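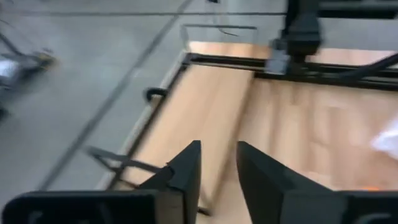
Worktables: Frequently Asked Questions

This page answers the questions most often put to the Surner Workshop office concerning the wooden-topped tables with black metal frames. It applies to members, visiting groups and hirers. Questions about the storage lockers are dealt with on a separate page.

Booking and availability

How many tables may I reserve?
Individual members may reserve one table at a time. Visiting groups may reserve up to three, provided that the request reaches the office before the end of the previous month. Larger requests are considered in June, when the timetable for the following season is drawn up.

How long does a booking last?
A booking lasts for one session. Tables must be cleared and wiped down before the session ends, and the time needed for this forms part of the booking.

May I leave work on a table overnight?
No. Unfinished work should be placed on the shelves in the Zideck Room and labelled with your membership number. Items left on a table after closing will be moved to the shelves by staff. The workshop accepts no liability for glued or freshly painted pieces moved in this way.

Care of the surface

What is the correct way to clean the tabletop?
Use a soft cloth, well wrung out, and wipe along the grain. Dry the surface straight away with a second cloth. Washing-up liquid may be added to the water in small amounts. Bleach, scouring pads and furniture polish must not be used on any table.

Do I need to cover the table before starting work?
A cover is required for paint, ink, glue, clay and any kind of cutting. Cutting mats and cotton sheets are kept in the cupboard beside the sink. Newspaper is not accepted as a cover, as the print can transfer to pale wood.

May I put hot items on the wood?
Hot items must stand on a heatproof mat. This includes glue guns, irons and mugs. White rings caused by heat are difficult to remove and usually mean that the table has to be taken out of use for refinishing.

I have marked the surface. What should I do?
Please report it at the desk on the same day. Do not attempt to sand or scrape the mark yourself. Light marks are treated by staff at no charge to the member. Where a deep cut or burn has been made through failure to use a cover, a repair charge of 93 pounds may be applied.

Are differences in colour a fault?
No. Lighter and darker bands are normal in wood, and tables which stand near the windows may change in tone over the years. Requests to exchange a table for reasons of colour cannot be met.

The frame

May clamps be fixed to the metal rails?
Yes, if the jaws are padded. Felt pads are available from the desk. Clamps should be tightened by hand only and removed at the end of the session. Bare jaws will chip the black finish, and exposed metal is liable to rust.

May I hang bags or tools from the frame?
Light items such as a hand brush or an apron may be hung from the rails. Bags should be kept in the lockers - straps trailing across the floor are a trip hazard, particularly when the room is full.

The table rocks when I lean on it. Is it safe to use?
Stop work and inform a member of staff, who will check the fixings and the levelling of the legs. Please do not place folded card under a leg. If no repair can be made at once, another table will be offered where one is free.

Moving the tables

Can the layout of the room be changed?
Two layouts are permitted, and plans of both are displayed by the door. Any change must be agreed when the booking is made. Tables are to be lifted by two people holding the frame, one at each end. They must not be dragged, and they must not be lifted by the edge of the wood.

May a table be borrowed for an event elsewhere?
Loans are made only to Ko Hall and the Turkarness Learning Centre. Form 11 should be completed and returned to the office, and the borrower is responsible for transport in both directions. Each table is inspected when it leaves and again on its return.

Further enquiries

How do I report a problem out of hours?
Leave a note in the box outside the office, giving the table number and a short account of the problem. The office can also be reached on extension 163 during opening hours.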